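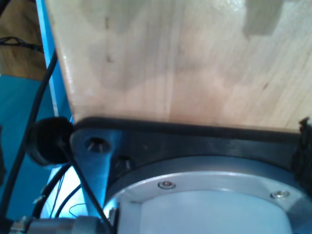
Panditholm, Jul 20, 2018

I've worked at Dunleavy for most of my adult life and I've been asked about the robot more in the last few months than I've been asked about anything else to do with my job. My sister asks, the man at the tyre place asks, people I was at school with send messages. They want to know if it has taken anyone's job yet. I keep giving short answers that I'm not happy with afterwards, so I'm writing a longer one.

We make flat parts in wood. Shelves, table tops, door blanks, the side panels for the Vimska bookcase, which is the thing most people round here know us for. There are 58 of us on the shop floor and in despatch. The robot stands at the end of the sanding line, where the boards used to be lifted off by hand and stacked for edging. It came as part of a cell from Stilska, with a fence, a table and a control cabinet, and it was switched on in earnest in the spring.

I'm one of the three people who run it. Before that I was a stacker, so I can speak about both sides.

## What stacking was

A finished board comes down the rollers, you pick it up, you look at both faces, you put it on the pallet or you put it on the reject trolley. Then there is another one. A table top in beech weighs 20 kilos and a side panel a good deal less, and on a mixed day you never got into a rhythm. We worked in pairs for the big ones. I liked the pairs. Trilok Sengar and I lifted together for four years and we got to the point where we didn't need to speak to turn a board over, so we spoke about everything else instead.

My shoulder is bad. Trilok's is worse. Out of the people who stacked when I started, I can think of one who left with nothing wrong with him, and he'd only been there a year. I say this early on as I don't want anybody reading further down to think I'm asking for the old job back exactly as it was.

## What it is now

The robot brings its wrist up to the board and the board ends up square against a dark metal plate. When it is set up right you see the straight edge of the wood sitting along the rim of the plate with no gap, and the black rubber bumper at the end overlapping the corner side of the board. I spend a lot of my day looking at that edge. I know the face of the plate and the countersunk holes in the bracket better than I know the faces of some of the people in the office.

The job title is cell operator. What it means in practice:

- loading the right programme for the batch and checking the first boards by hand
- wiping dust off everything, all the time
- looking at the cables for wear where they cross each other behind the wrist
- stopping it when something sounds wrong
- filling in the sheet

The dust was the surprise. Stilska's people had seen our line before they quoted, but I think they saw it on a clean day. Pale dust on pale wood is hard for a person to see and it's harder for a camera. In the first weeks the cell stopped 119 times in one shift, and every one of those stops meant somebody opening the gate, checking, closing the gate, pressing reset and waiting. I wrote them all down, as we'd been told to. The line went slower that week than it had when Trilok and I were on it with our bad shoulders.

Sachiko Mizuno from Stilska came and stayed with us for a fortnight to sort it out. I'll say for her that she asked before she touched anything. She stood with us and watched what we did with our hands when a board came down dusty, and it was Trilok who told her that we always gave it a knock on the leading edge before we turned it. I don't think he'd ever noticed that he did it until he was asked. There's now an air blade over the rollers which does the same thing and makes a horrible noise. The stops came down to a level we can live with.

That bit of knowledge was his. It went into the machine for nothing, and he's been joking about royalties ever since, but I don't think he is joking all the way through.

## Who does what now

No one was made redundant. It was in the letter we all had before the cell came and it has been kept to. What happened is that the stackers were moved. Two went to edging, one to despatch, and three of us were trained for the cell. Ettore Carbone took early retirement, which he says he'd have done anyway. He had been there 32 years. He came in on a visit last month and watched the robot for a long time with his arms folded and then asked me where I sit down. I don't, there's no chair, and he said well they've kept that the same then.

There is a fair point that people make in the canteen, which is that "no redundancies" covers the people who were there. It doesn't cover the people who would have been taken on. Every summer we used to have school leavers on stacking, and some stayed on and learned the saws and the presses. I came in that way. This summer there weren't any, and when I look at the floor I can't see which job a person who knows nothing would start in. I put this to Jyoti Bhatt, who manages our side, and she didn't brush it off. She said there was a plan for a training place from September, one to begin with, starting on the cell and rotating through edging. One is better than none. I'd like to see it on paper.

The money is a bit better for operators. It took a while to get agreed and it was backdated. The two who went to edging got nothing extra and they're learning a new job as well, and that has caused more bad feeling than the robot itself has.

## The things I miss and the things I don't

I miss the talking. The cell needs one person at a time and it has a fence round it, with the air blade going, and I wear ear defenders. I can go from one break to the next without saying a word to anyone. I've asked if the sheet could be filled in over at the edging benches, where there's company, and so far I've been told it has to be within sight of the gate. I understand the reason. I'm going to ask again.

I miss handling the wood as well, more than I'd have thought. With a board in your hands you could feel if the grain was lifting, and you'd tilt it to the light to find the marks. I still check the first few in each batch and then one at intervals, and I find I take longer over those than I'm supposed to. We get boards with small dark specks in them and fine streaks along the grain, and those are perfectly good boards, but the customer for the table tops doesn't like them and the bookcase customer doesn't mind. A stacker knew that and sorted as they went. The camera has had to be told, in numbers, how dark a speck may be. I sat with Sachiko while we set it and we argued over one board for the best part of an hour.

I don't miss the lifting. I slept badly for years on that shoulder and I sleep better now. I've been swimming again. My hours are the same but I get home with something left, and my daughter has noticed, which I wasn't ready for.

I don't miss Januaries either, when the roller door was up for the lorries and the boards came down the line cold enough to hurt.

## So, has it taken anyone's job

It has taken the job of stacking and given part of it to me in another form — looking, wiping, listening. Some of what's left over has gone to people who didn't ask for it. When my sister asks next time I'll probably still say "not yet" and change the subject, but that's the longer version.

Trilok is in despatch now. He's on the other side of the wall from me, and on early shifts we take our break together by the timber racks if his lorry isn't in. He's been told there may be a second cell for the loading bay. Jyoti says nothing has been ordered. If it does come he wants to be asked about it before they draw the fence, and he has written that down and handed it in, with a copy to me.

Comments are open as usual. If you work with one of these in a dusty place I'd be interested to hear how often you change your cables, as we're still on the interval in the manual and I think it's too long.

Elin Penry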